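Opinion | Robots & Automation | 14 shares | 6 comments

Let the robot practise on cups first

By Kinga Veres
2020-02-15

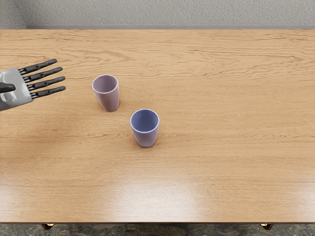

An open hand, two cups and a wooden table in simulation.

I have spent a fortnight with the trial version of Fluveo, the manipulation simulator from Kenari, and I am going to argue that small labs should buy software like this before they buy another arm.

Two cups on a table sounds like a thin sort of test. I thought so too, until I tried to write a grasp for a four-fingered hand with a thumb and watched my first attempt shove a cup clean off the far side. Then I reset it and tried again. And again! By teatime I had 300 attempts behind me and had not swept up a single piece of china.

That freedom changes how people work. Our student Ottó Dudás is careful to the point of misery with real hardware -- he once took a whole morning to close one finger -- and in Fluveo he was trying daft approach angles within the hour. Some of the daft ones were good. Coming in low with the hand wide open, thumb tucked under, is now our standard start.

I like the look of it as well. The table has proper wavy grain and a pale glare where the light falls on it, and glare is exactly what upsets our vision code. A flat grey box would have let us off far too easily.

I do have grumbles. The licence is 600 euros a seat, which will sting a school. The manual skips over friction settings almost entirely, and I had to ring Tibor Szalai at Kenari to find out why my cups slid like soap. (He was very patient.) Contact between fingertip and rim still feels a touch too forgiving to me, so I would want real trials before trusting any grip force that comes out of it.

My colleague Krisztina Pintér thinks students should learn on metal and take their knocks. I see the appeal, but knocks cost money and weeks of waiting for parts. Give them the cups on the screen until July, then the arm. We have ordered two seats.

Filed under: Kit we've tried, Simulation

Back to top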